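Teaching the Turia kit to arrange flowers

I gave the Turia starter kit an August afternoon, and stems are where I'd begin. Spread them out with gaps between, then set the grip force to 34 in the menu. Mine shipped at 64 – way too much for a fake rose!

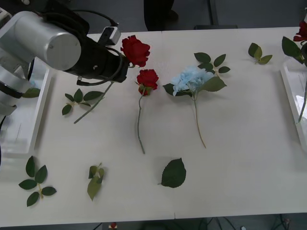
Next, save your pick point just under the bloom. Tanner Dufour told me to grab lower, but I like it up high. Then jog over to the vase slowly and save the drop point too.
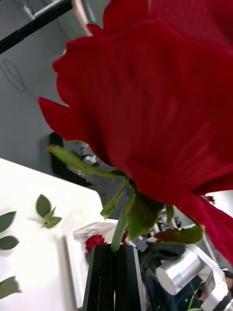 Red rose and black vase, from the wrist camera

Run it at half speed first.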